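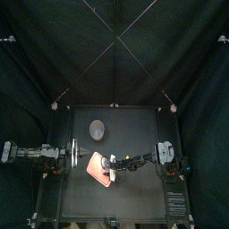
Tirkis Street Block Association, August meeting

Me again on notes, so blame me for the spelling. We started at 7:10 in Rachid's garage with the door up. There were 13 of us, plus a baby.

1. Last month's notes
Approved. Ismail Saber wants it written down that he never offered to bring his own grill to the block party, he only said he owned one. Okay, Ismail, it's in!

2. Block party money
We have $900, and I thought that sounded like plenty until Rachid Bouazza read us the quote for the tables (ouch). We talked for ages about whether people could just carry out their own, and the vote was 9 to 4 for doing that. The savings go to a second ice cream hour for the kids. I voted for the ice cream, obviously.

3. Street closing
The city form is in. We asked for Friday from 4 until 10, from Verschueren Avenue down to the mailbox. If your car is on that stretch, please move it by 3:30. Rachid will knock on doors the night before.

4. Music
Long one. The Sevora kids' band is in for the first hour, and after that it's Ismail's playlist, with the volume down at 9. Mrs. at number 62 asked if there could be some slow songs and everybody said yes right away, which was sweet.

5. Potluck sheet
We have 17 dishes signed up and six of them are potato salad. Please, somebody switch to fruit! Put your house number on the bottom of your bowl so it gets home again.

6. Other stuff
The streetlight by the alley is still out. I'll call again on my lunch break.

Done at 8:25. Next time at my place, come in through the side gate.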